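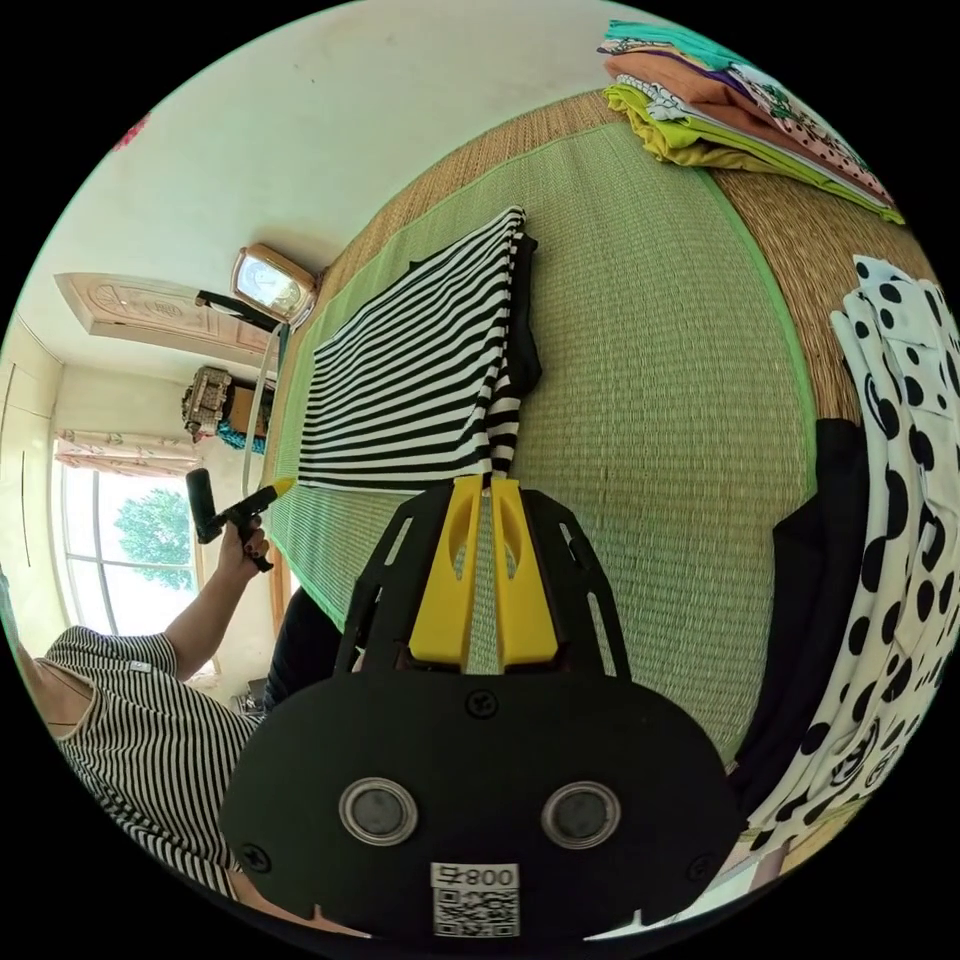 A strip of black-and-white striped fabric held between two yellow fingers over a bed.

Plarneck has released a firmware update for its Plikex compact camera, the company said on March 14, 2019. The update changes how the camera processes fine repeating patterns and fixes a fault that could stop video recording when the memory card was nearly full. The download is 643 KB and is installed from the memory card.

The main change is a new pattern filter in the still image menu, with four settings: off, low, medium and high. The filter reduces false color in areas where detail is close to the limit of the sensor. It works on JPEG files only. Raw files are saved without it.

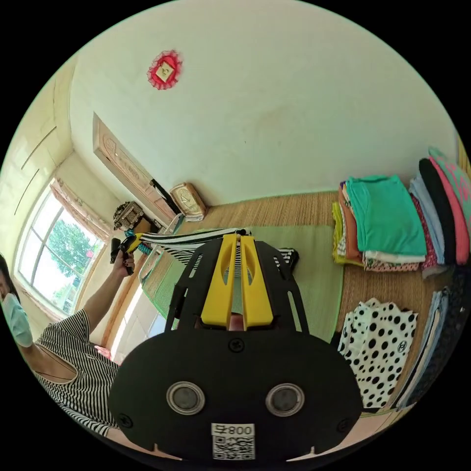

False color, or moiré, appears when a repeating pattern is nearly as fine as the spacing of the pixels on the sensor. Window screens, brick walls seen from far away and tightly woven cloth are the usual subjects. Wide stripes such as those on the black-and-white garment in the photo are less of a problem at close range, but the same cloth can show colored bands once it is small enough in the picture. Brisa Tapia, who manages imaging software at Plarneck, said the medium setting is meant for clothing and the high setting for buildings. High also softens hair and grass slightly.
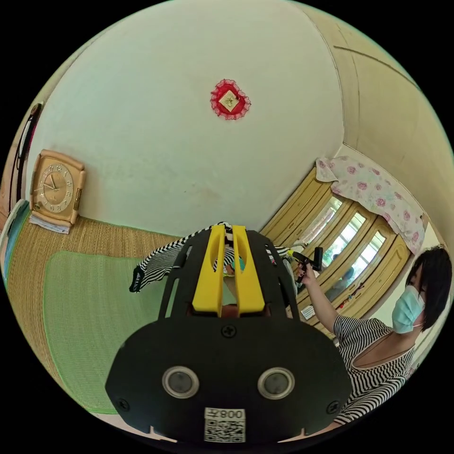 Burst shooting is slower with the filter on. At the high setting the camera takes three pictures before it has to clear its buffer. Video is not affected, as the filter is not available in movie mode.

The battery must be at least half charged before the update will start. Custom white balance values are erased and have to be set again. Owners of the older Borkutix model will get the recording fix in October, without the filter.

Reporting by Yareli Ledesma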